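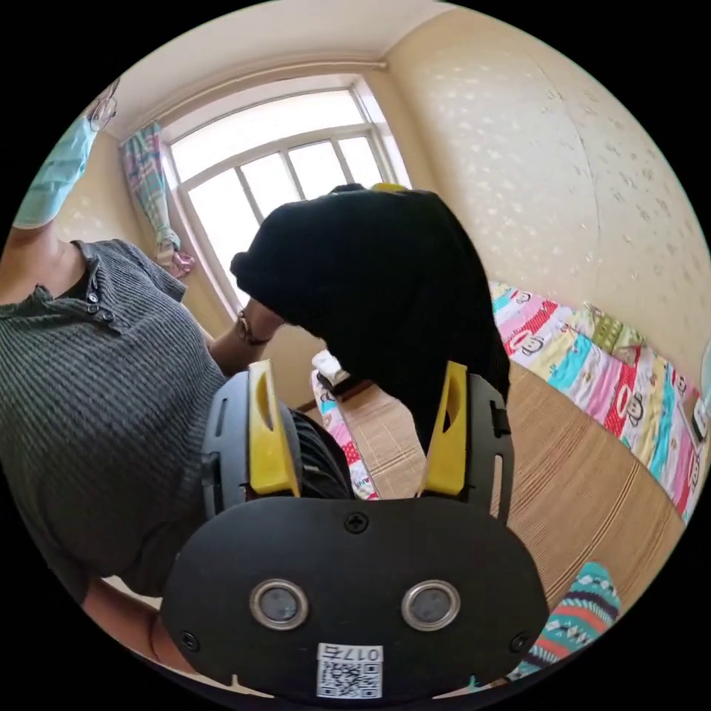

5 Oct 2021

Good news for anybody who has ever missed the last bus out of Stisham with muddy boots and a long walk behind them: the old bunkhouse on Walberg Lane is open again! I went up for the first night, slept there (sort of), ate too much soup and came home with a list of things people will want to know before they book.

If you're new around these parts, the bunkhouse is the long stone building behind the grain store, the one with the green door. It closed in April last year when the roof started letting in rain over the upstairs room, and for a while it looked like it might be sold for parking. The hiking club got a lease on it in the end, and they've spent their weekends since then up ladders. The roof is new. The stairs are the same old stairs, so mind the fourth one, it still tips.

There are 20 sleeping places, all upstairs and all on the floor. I know some people were hoping for real bunks (the name does kind of promise them), and they may come later, but the money went into the roof and the drains first. A night costs six dollars, cash in the box by the door, and kids sleep free if they're with a grown-up. You can stay up to three nights in a row. After that they'd like you to move along and let someone else have a turn, though I hear there's some wiggle room in the off season.

Kálmán Veres is looking after bookings and he picks up the phone most evenings after supper. I asked him what he was proudest of and I thought he'd say the roof. He said the drying room. "You can walk in here soaked and go out the next morning in dry socks," he told me. "People will forgive you a lot for dry socks." It's the little room to the left of the kitchen, with a heater, a rack that goes up to the ceiling on a pulley, and a window you have to prop open with a stick. Please prop it open. By ten at night on opening day it smelled like a wet dog had moved in with all of its cousins.

The kitchen has a two-burner stove, a big sink and a kettle that takes forever. Pots and bowls are there already. Bring your own coffee, and bring a mug you like, because the ones in the cupboard are tiny! There's a shelf for leftover food and the rule is that anything without a name on it is fair game. I ate a stranger's crackers and I'm not sorry.

Now, sleeping. I took an air bed, which lost its air, and I spent a good part of the night listening to the wind and wishing I'd packed something simpler.

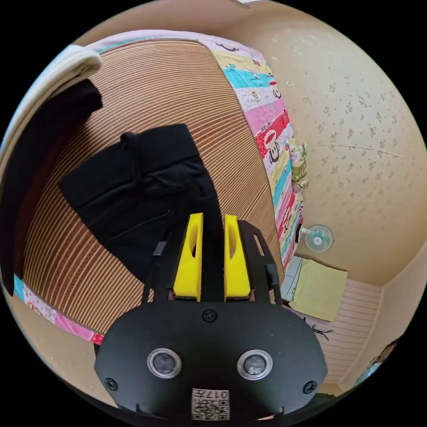 Bedding is bring-your-own for everybody, and that goes for mats, pillows and whatever you like to sleep under. The lights upstairs go off at ten thirty, with just a dim one left on over the stairs, so get your corner sorted out while you can still see it. I'd put anything dark away in a bag before then. A black piece of clothing left in a heap on a brown striped sleeping mat, like the one in the photo, is easy enough to spot by day, but try finding the sleeves at five in the morning with a flashlight in your teeth and your neighbor shushing you. I put my fleece on inside out and walked to the bakery that way. The lady at the counter was very kind about it. Pack your next-day stuff at the top of your bag, too, since rustling is the one thing that gets folks cranky up there, and I say that as the person who rustled.

Boots stay downstairs on the tiles. Dogs are welcome downstairs too, but not up, and there's a good dry spot under the kitchen bench for them.

Getting there is easier than it used to be. The bus from Imness stops at the end of the lane again, and the driver will let you off by the gate if you ask nicely and it's raining. On foot, the ridge trail comes right down behind the building. The club has repainted the markers as far as the quarry, and past that you're still looking for faded yellow blobs on fence posts. I lost them twice coming down in the fog and ended up in a field with some very interested cows, so give yourself extra time if the weather's bad.

Opening night itself was lovely. We had lentil soup, and then a second lentil soup because two people had the same idea, and somebody's uncle played the accordion until he was asked to stop. There was a short speech from the club about the money. They still need $1,000 for the downstairs windows, which rattle like crazy when the wind's from the west, and they want those done before the real cold sets in. A jar went around and looked pretty healthy by the time it got to me. If you weren't there and you'd like to chip in, the hardware store in Stisham is keeping an envelope behind the register. Ask for the window envelope, as there's another one for the school band.

A couple of smaller things I was asked to pass along. The outside tap isn't for drinking, use the one in the kitchen. Parking is along the wall only, and please leave the gate clear for the grain trucks, which start early. There's no Wi-Fi and my phone only worked if I stood at the top of the stairs with one arm out. The key is in a lockbox now, and you get the code when you book, so the old trick with the flowerpot won't help you anymore.

The bunkhouse will stay open all winter unless the lane ices over, in which case a note goes up on the board outside the bakery. Weekends are filling up fast already, but weeknights were wide open when I checked. I'm going back before the month is out, with a foam mat this time and a bigger mug.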